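**The Bevness Unit**

The work order said wrist play, left arm, and intermittent grip loss. I had the unit for one month, November, and a set of Brinkmann gauges that had been calibrated for larger machines. Sodel had built the arms and then stopped answering letters about them.

I began with the wrist camera on one side. The mount had been shimmed by someone before me with folded foil. I took the foil out, cleaned the seat and torqued the screws in a cross pattern. Then I ran the reach test at low speed and watched the feed.

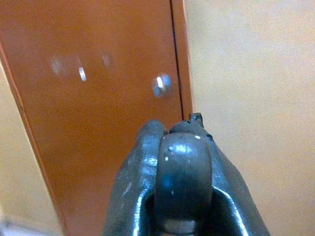

Backlash is easiest to judge against a fixed point. I wanted something small and bright that would not move when the arm did, and the room at Bevness offered few candidates. I settled on the silver knob on the orange-brown door, stopped the gripper short of it, and logged the drift over 2,000 cycles of the base joint. The drift was within limits. I wrote this down and did not believe it.

The previous technician had left a notebook. Most of it was grease intervals. At the back, in pencil, was a line that read: "It holds better in the evening." No units, no reading. I put the notebook under the gauges and moved on to the finger pads.

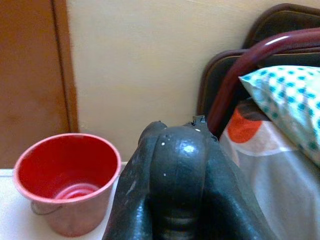 The pads passed. So did the drive belt, the encoder and both limit switches. I replaced one connector because its latch felt soft - the old one tested good on the bench afterward. By then I had spent three shifts on a fault I had not seen.

The manual calls for a load check with a long tool, held off center, so that the weight works against the grip. A broom is listed as acceptable. I tore up a carton and some packing paper, put the scraps on the tile and loaded the sweep routine.

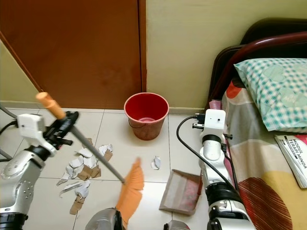

*Load check, left gripper on the broom.*

The motor current stayed flat. I raised the grip setting by 2 counts, then 3, and set it back. The room was quiet except for the fans. I had been told that the owner was at Plundau and would not be returning, and that the unit should be made fit for transfer. The order did not say where.

At four in the afternoon I entered the second half of the check, which brings in the right arm and the dustpan. It is a test of timing between controllers. The left arm is supposed to wait for the ready signal from the right, and the waiting period is adjustable.

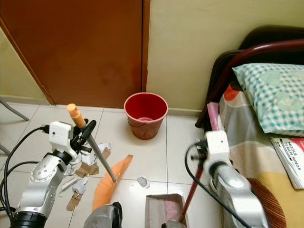 Plundau Quarterly - No. 3 - p. 2

I found the fault in the waiting period. It had been set by hand to 1,000 milliseconds, far above the factory value. During the wait the left controller dropped its holding current to save the motor, and anything heavy could slip. That was the grip loss. The wrist play was the same fault, reported by a person who had looked at it from the other side.

Correcting it took one line. Before I typed it I went back to the notebook and found the date of the change, next to a grease entry. The note beside it said: "Slower. She likes to watch it hand things over."

I copied the factory value onto the work order in ink. I left the controller as it was and raised the holding current instead, so that the arm could wait as long as it had been told to and keep its grip. The manual permits this - the motor runs warmer and the service interval is shorter. I entered the new interval on the card and signed for the wrist.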